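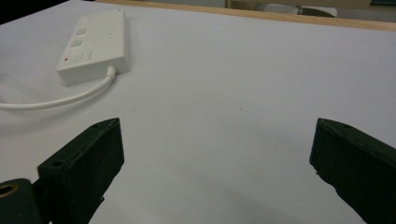

别人做好事,我到底该不该点赞?

先交代一下,我不是那种看什么都不顺眼的人。刷到小狗认路回家,我能看三遍,刷到新娘的爷爷跳舞,我会跟着傻笑。可有一类视频,我越看越别扭,就是陌生人突然走过来,替你把超市的账结了,塞给你一束花,或者往你手里放一个信封,然后镜头慢慢推到你脸上,等你哭。

你一定也看过。配乐都差不多,钢琴,前面很轻,到掏钱那一下弦乐就进来了。评论区也差不多,“世界需要更多这样的人”,“我在地铁上哭成狗”。以前我也点赞,顺手嘛,又不花钱。

后来我朋友Forough的妈妈成了视频里的那个人。

老太太叫Simin Hassanpour,66岁,退休前在学校教了一辈子地理。那天是十月里很普通的一天,她去Yazdani超市买东西,穿着在家干活的那件旧外套(她自己说是“刷墙那件”),排队的时候在包里翻零钱。翻零钱是她的老习惯,她就爱把硬币花出去,嫌沉。后面一个年轻人上来说,阿姨,我帮您付吧。她以为人家赶时间,嫌她慢,挺不好意思的,连说谢谢,就走了。

晚上视频出来,标题写的是《独居老人凑不齐饭钱,接下来发生的事让我泪目》。

我把这个标题念给你听的时候,手都是抖的,气的。她不独居,她跟老伴Babak Kordestani一起住,老头儿那会儿正在停车场的车里听球赛。她也没有凑不齐饭钱。她买的是开心果和一瓶挺贵的橄榄油,视频里剪掉了,只留下一袋面包。你说那个剪辑的人心里有没有数?我觉得他太有数了。

第二天,评论已经过了2,000条。她以前的学生认出她来,有人打电话问她是不是遇到困难了,有人问要不要发起捐款,楼下邻居端来一锅汤。汤是好汤,邻居也是真心的。可是老太太把汤放在灶台上,坐在那儿半天没说话。Forough给我打电话说,她妈妈问她的第一句话是:“我看起来有那么可怜吗?” 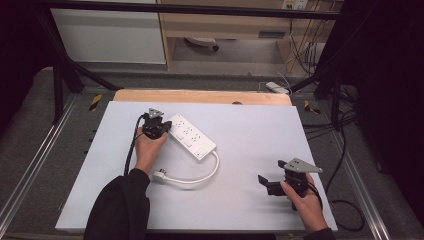

插线板与它的白色电源线

我知道会有人说,不就是个误会嘛,人家毕竟出了钱。Eamon就是这么跟我吵的。Eamon Nic Giolla是我多年的老同事,心肠特别软,路边看见卖唱的必须给钱。他的道理是,就算拍视频的人是为了流量,被帮的人拿到的钱也是真的,十个受助者里面有一个认错了,另外九个总归吃上了饭。你要是把拍视频这条路堵死,那九个人怎么办?

他这话我想了好几天,因为它确实不好反驳。没有镜头就没有广告费,没有广告费就没有下一个信封,账是这么算的。我也承认,有些人靠一条视频筹到了手术费,有些快关门的小馆子因为一条视频排起了长队。这些我都见过,见过还挺高兴。

可我后来琢磨出来我别扭在哪儿了。那些筹手术费的、开小馆子的,是自己愿意站到镜头前面的,他们知道自己在讲什么故事,也知道讲完了要换来什么。超市里的老太太什么都不知道。她出门买瓶油,回来就成了别人故事里的配角,台词还是别人替她写的。给她付的那点钱,说白了是一笔出场费,而且没跟她谈过价。

再说了,谁来判断一个人需不需要帮忙?看外套?看她翻零钱的动作慢不慢?我自己出门倒垃圾的样子,要是被谁拍下来配上钢琴,估计也能筹到一笔款子。

我去把那个账号翻了一遍。账号名叫“Denach今日暖心”,翻到后来我都能猜到下一条是什么了。被拍的人大部分是老人,其次是在街边收摊的小贩,还有睡在车站椅子上的人。有一条拍的是Namum汽车站里一个睡着的男人,镜头离他的脸特别近,旁边放着一份刚买的盒饭,字幕写着“不打扰,是我的温柔”。我的天!都凑到人家鼻子跟前了,还不打扰!一个人睡着的时候是最没有办法说“不”的,而这条偏偏是点赞最高的。
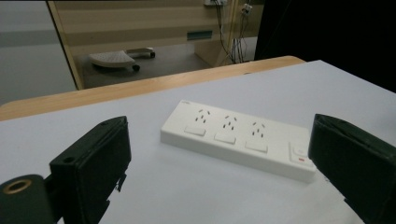

平台那边也不是没有办法。现在的“隐私设置”差不多都是给发视频的人准备的,谁能评论,谁能下载,要不要显示位置,他可以调得特别细。被拍的人呢?什么都没有,只有一个藏在三层菜单后面的“举报”,点进去还要选理由,理由里没有一条叫“这是我,我不愿意”。我看着那种白色插线板就觉得,做电器的人想得比他们周到:三组插孔,每一组下面都配了自己的开关,最右边还单独留了一块总开关。换到视频里,我要求也不高,脸能不能单独关掉,声音能不能单独关掉,再给当事人留一个总的,按下去,整条先停,停了再慢慢争谁有理。老太太那条视频,Forough举报了6次,收到的回复一个字都没变过,“经审核,该内容未违反社区规范”。

当然,有了开关也会有人乱按。当官的不想被拍,会按;黑心老板被员工拍了,会按得比谁都快。这个顾虑是Eamon提的,我觉得他提得对(难得)。所以我说的不是什么都能关。拍有权的人办事,和拍一个没权的人吃饭,从来就是两码事,我不信那么大的公司分不清。它们分得清哪条视频能让我多停5秒,怎么到这儿就分不清了呢?

也别光骂平台和博主,我还得说说咱们看的人。我翻那些评论的时候,心虚得很,因为好多话就是我以前会写的。我们喜欢这种视频,有一部分是喜欢好人好事,还有一部分,我自己的话,是喜欢看别人比我惨一点点,然后被救了,我就可以放心去睡觉。看完什么也不用做,点个心,善良就完成了。Leonora Enriquez在Tendale的社区食堂打饭打了好多年,我问她怎么从来不见你们发照片,她头都没抬,说来吃饭的人里有一个在银行上班的,刚离婚,还没告诉同事。说完就接着盛土豆去了。

就这一句,我记到现在。你要是把镜头架在那儿,这个人第二天还来不来?我猜是不来了。他宁可饿着。那这顿饭到底是给谁吃的呢?

有人会问,那做了好事,就活该没人知道吗?不是啊,可以讲啊。食堂缺什么可以讲,一个月发出去多少份饭可以讲,厨房里那口大锅可以拍,拍得越大越好。自己累得腰疼也可以讲,讲出来大家心疼你,给你捐把好椅子,我第一个捐。就是别拍那个端着碗的人,除非你问过他,而且是在给他饭之后问的。先把饭给了,再问,他摇头,你就收起手机。顺序不能反,一反就变成交易了。

我知道做到这一点挺难。那个年轻人后来倒是回了Forough的私信,语气还挺客气,说他自己也要交房租,说“没有脸的视频推不动”。这句话我相信是真的,他把标题里的“独居”删掉了,视频没有删。我对他的火气到这儿就消了一半,剩下一半转给了那个让没有脸的视频推不动的东西。

我现在给自己定了个规矩,很土,但是我在照着做。刷到这类视频,先看被帮的那个人知不知道自己在被拍。看不出来的,不点赞,不转发,不在下面写“泪目”,划走。要是那会儿真的被触动了,就把手机放下,给附近的食堂转一顿饭钱,或者去问问楼上的老人家要不要带菜。Eamon笑我,说少你一个赞,人家损失个什么。是没什么损失,可我自己舒服多了,晚上也不怎么刷到那首钢琴曲了。

Simin阿姨呢,有一阵子不去Yazdani了,宁可多坐几站车去别的店。上礼拜她又去了,特意穿了参加婚礼的那件绿大衣,还涂了口红。Babak说你买个洋葱穿成这样干什么,她说你管我。零钱她还是照样翻,翻得更慢了。

2025年11月28日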